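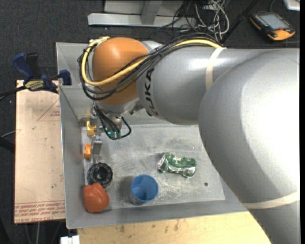 Unit 3 covers surface finish and how it changes the way we read a shape. A matte surface scatters light in many directions, so its brightness changes slowly from one side to the other. A glossy surface sends much of the light back at one angle and shows a highlight. The big gray link on the right has a bright white one, and that patch alone tells the eye the surface is rounded.

For Wednesday, read the Alleck handout to page 13. Draw one matte and one glossy cylinder under a single lamp, pencil only. Mark the highlight before you start shading. Hand in drawings in room 205.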